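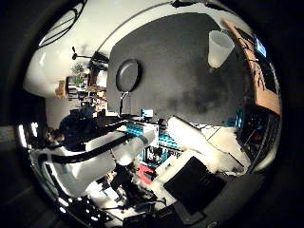

Right, a little end-of-year thread on what Sumeya Workneh and I have been up to at Dalsgaard, as a few of you kindly asked and I've been hopeless at replying. Put the kettle on, I do go on a bit.

The question was simple enough: if you teach an arm by guiding it through a job by hand, how few goes can you get away with before it copes on its own? Our old method wanted 50 per task, and my shoulders can tell you what that feels like by December.

So Sumeya's idea (all hers, I just fetched the coffee and argued) was to learn the approach and the grasp separately. The approach carries over between tasks, so you only need fresh demonstrations for the last bit, where the fingers close. We call it Pernotis, for reasons lost to a very long train journey. 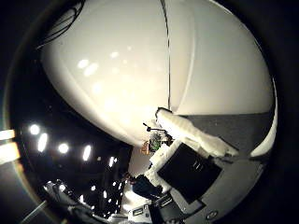
View from the wrist, white shell and all. Fluffy stuff on the right, ceiling lights doing their worst.

With 3 demonstrations of the new grasp it now does nearly as well as the old method, on 2 of our test tasks anyway. Soft things are still a misery! They squash, the wrist view changes, and the model gets terribly unsure of itself.

Next job is trying it with the lens correction switched off, which Sumeya thinks will make no difference and I think will. Loser buys lunch. Write-up to follow in the new year, and do shout if you'd like to read the draft.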